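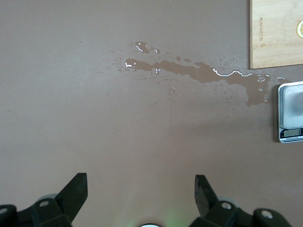
tansy_lane
Depends what it's been sealed with. If it's oil you can't just dab a bit more on and hope, the whole top wants doing or you get a patch. If it's varnish different story. Has the OP said which?

mudlark77
Hi, OP here, sorry, posted from my phone and half the message went missing. Table is second hand, came from a house clearance, seller said "treated" and that was all I got out of him. Kind of brownish mauve colour, matt. Kids eat at it, I work at it. Want to know: oil, wax or varnish before December when we've got the in-laws for a week. Budget small. Patience smaller.

oddsocks_and_tea
Varnish. Done. Next question.

grumblebee
Varnish is fine till it chips, then you're sanding the lot back. I've had oil on ours for 7 years, two teenagers and a dog, and it still looks decent. You top it up once a year, takes an evening. Rusum hard oil, the matt one. Not cheap but a tin lasts ages.

oddsocks_and_tea
Once a year if you remember. Most people dont. Then it goes thirsty and every mug leaves a ring and they come on here asking how to get rings out.

tansy_lane
Both of you are skipping the bit where we don't know what's on it now. Oil won't go into varnish, it'll just sit there going sticky. Ask me how I know. Three weeks of jumpers stuck to a sideboard.

mudlark77
How do I find out what's on it?

tansy_lane
Go underneath, somewhere out of sight. Drop of water, leave it ten minutes. Sits up in a bead = varnish or a good fresh oil. Soaks in and goes dark = bare wood or old tired oil. Then a bit of white spirit on a rag, rub. If the rag comes up yellowy and a bit greasy it's wax. If nothing happens at all, probably varnish. Only proper on wood mind. You've not said it IS wood?

mudlark77
Erm. I assumed. It's heavy?

harbour_kettle
Heavy means nothing, chipboard weighs a ton. Look at the edge. Does the grain carry on over from the top or does it change? If there's a thin strip stuck along the edge it's veneer or some sort of foil and you can put all the sandpaper away right now.

grumblebee
Good point, should of asked that first.

nettlesoup
Can I put in a word for just using a tablecloth. Wipe clean one from the market, done, no fumes. I never understand why people spend a weekend with their dining room out of action over something you can cover.

oddsocks_and_tea
Because some of us like to see the table we paid for.

nettlesoup
I paid 20 quid for mine so there you go

harbour_kettle
Also oilcloth sweats. Left one on all winter, lifted it up, bloom all over the finish. If you do use one take it off at night.

nettlesoup
never happened to me. five winters.

penny_for_them
Late train so typing fast. We did ours in Naris wax (the paste in the flat tin) and I would NOT do it again on a table people eat at. Looks gorgeous for a fortnight. Hot plates mark it, squash marks it, you're forever buffing. Fine for a bookcase. For kids I'd go with a water based matt varnish, three thin coats, light rub between. Leave it a full week before anything hot goes on.

grumblebee
Agree on the wax, even though I'm on the oil side.

mudlark77
Right, been under the table with a torch. Grain does go over the edge and there's a knot that comes through on both sides. So wood? Water test underneath: soaked straight in, dark mark. White spirit rag came up clean.

tansy_lane
Then underneath is bare, which doesn't tell you a lot, loads of them only do the top. Try again on the inside of a leaf or under where a lamp would stand, anywhere they'd have bothered finishing.

mudlark77
No leaves. Back corner of the top then, the bit against the wall. Will report back.

mudlark77
Back corner: slow soak, faint dark ring after ten mins, dried out fine by teatime. Rag came up a tiny bit yellow.

grumblebee
Old oil, maybe with wax over. I'd clean with white spirit, let it air overnight, light sand with the grain, two thin coats of oil. Wipe off ALL the extra after 20 minutes or it'll be tacky at Christmas. And lay the rags out flat outside to dry, don't ball them up, they can catch fire.

oddsocks_and_tea
Still say varnish. Sand it back properly and have done with it.

penny_for_them
Not with in-laws coming, she hasn't got the time. Or he. Sorry.

mudlark77
Oil it is, ordering tonight. 180 grit or 240?

grumblebee
240. Go easy on the corners.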